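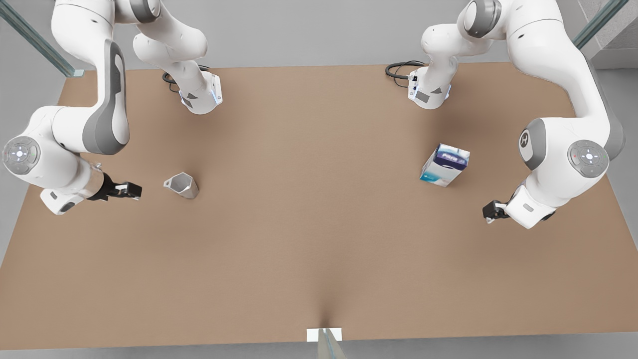 Let teenagers write the leaflets

I keep a leaflet pinned above my desk at home. It's A5, folded once, printed in a green that I don't much like, and it is the best piece of health writing I have read in years. The title is "Your first appointment and what to say when you get there". It was written by girls and boys of fifteen to nineteen at the Clivia youth group in Condard, and the first line inside reads: "You can bring a friend. The friend can do the talking if you want."

I have worked in and near women's health for most of my adult life, first on a hospital reception desk and later writing the kind of leaflet that sits in a rack by the door until the corners go brown. I must have written dozens. I never once thought to say that the friend could do the talking. It would have taken a line. I think of all the girls who came up to my desk in pairs, one of them staring hard at the floor, and how I used to look past the friend and ask the quiet one for her date of birth.

So I'm going to argue for something here, and I'm going to argue for it as loudly as I can: young people should be writing this material themselves, from the blank page onwards, and being paid for it. Consultation at the end doesn't count. I've sat in those consultations. A draft that has already been signed off by three departments is passed round a room of sixteen-year-olds, somebody asks them if they like the colours, and they say yes because there is pizza and they want to go home.

The Clivia group did it the other way round. Yara Nseir, who was seventeen when they started, told me they began with a shoebox. They left it in the corridor outside the sports hall with a slit in the lid and a stack of paper next to it, and asked people to put in any question they'd be too embarrassed to ask a nurse. They emptied it every evening. Some of it was rude drawings, of course (she kept a few, they were good). But most of it was real, and very little of it was what the adults had been expecting.

We had assumed the questions would be medical. How does this work, how safe is that, what does this word mean. There were plenty of those, and they matter. But the ones that came up again and again were practical in a way that made me want to put my head in my hands. Will they ring my house? Do I have to take my clothes off on the first visit? What if the doctor goes to our church? Can I wear my school uniform? If I start crying do I lose my appointment? One simply said: "Which door."

Which door! There are two doors at the Condard clinic, as it happens, and one of them opens on to the bus stop where half the school waits at four o'clock. The other is round the side by the bins and is left open in clinic hours for this very reason. Every member of staff knew about the side door. It wasn't written down anywhere a patient could find it. The Clivia leaflet has a little hand-drawn map with an arrow.

I can hear the objections because I used to make them. The first is accuracy. You can't have children giving out medical advice, what if they get something wrong? Well, you check it, in the same way that you check mine. I have had howlers corrected by a pharmacist before going to print, and nobody suggested that I be kept away from pens. In Condard the facts were read through by a nurse, Carla Daher, and she was strict about it. She sent one page back four times. What she didn't do was rewrite the sentences. If a fact was wrong, she put a cross next to it and explained why, and the group found their own way of saying the right thing. I watched one of those sessions and it was a joy. They spent most of an hour on the difference between "normal" and "common", which is a distinction I wish more doctors would spend an hour on.

The second objection is that it will be crude, or jokey, or full of slang that's dead by the time the ink dries. I did worry about this one. Then I read the drafts, and they were far plainer than mine. Teenagers know better than anybody how quickly slang goes off, and they are merciless about adults who try it. A version of the leaflet with the word "mate" in it was laughed out of the room. What they wanted was short words and no winking. When they used a joke it was there to let you breathe, and then they got on with it.

The third is the serious one, and it's about parents. Some families in any town will be unhappy that their daughter or son is working on anything with sex in it, and unhappier still when the leaflet comes home in a school bag. I don't want to wave that away. My own mother would have been one of those parents and I loved her. But the group dealt with it head on - they held an open evening and read the whole text aloud, taking turns, with parents sitting there. A father asked why there was a section on saying no and changing your mind, and a boy of sixteen answered him, politely, in front of everybody. There were complaints afterwards. There were also mothers who asked for a copy for themselves, and an aunt who wanted one for a niece in another town.

Now the money, which is where I get cross. The first print run was 4,000 copies. The writing budget, for the young people's time, was 800, and they had to fight for that because the grant form had no box for it. It had a box for design, a box for printing, a box for "expert input" and a box for refreshments. Yara and the others were, on paper, refreshments. I've seen the same thing in every project of this sort I have been near. We say young people are the experts in their own lives, we say it on banners, and then we pay the consultant and give the experts a tote bag.

Paying them changes who turns up, too. When it's all unpaid you get the confident ones with lifts home, and bless them, I was one. When there's a bit of money you get the girl who would otherwise be on a till after school, and the boy who looks after his brothers and can tell his family he's going to work. Those are the people whose questions weren't in any leaflet I ever wrote. One of them came up with the friend doing the talking.

The text-message side came later. It's called Muvus (a name they made up, it doesn't stand for anything, they liked how it looked on a phone). You send a question and you get an answer by the next evening, drafted by one of the group and checked by a nurse before it goes. In the first school year they had 1,965 questions. I'm not going to claim that all of those were frightened young people who'd have gone without help otherwise, because I have no way of knowing. A fair few were about spots. But I have read a batch of the answers with the details taken out, and they are kind and quick and they say where to go and which bus to take. I would have given a great deal for that at fifteen.

What would I like to happen? I'd like every health service that prints something for under-twenties to put a line for young writers in the budget before it puts in anything else. Pay them by the hour, at the rate you would pay any other new writer. Put their names on the back if they want them there, and leave them off without a fuss if they don't. Give them a nurse who will argue with them. Let them throw out the title you chose. And let them come back a year later and change it, because the group in Condard already want to redo page two and they have a list of grievances about the map.

There are 8 of them at the moment, three from the original lot. Yara is off to study in the autumn and has been training up her replacement, who is fourteen and frighteningly organised. They've begun on a second leaflet, this one about period pain and when to stop putting up with it, and the shoebox is back in the corridor. I asked whether I could see an early draft and was told I could have it when it was ready, the same as everyone else. I can hardly wait!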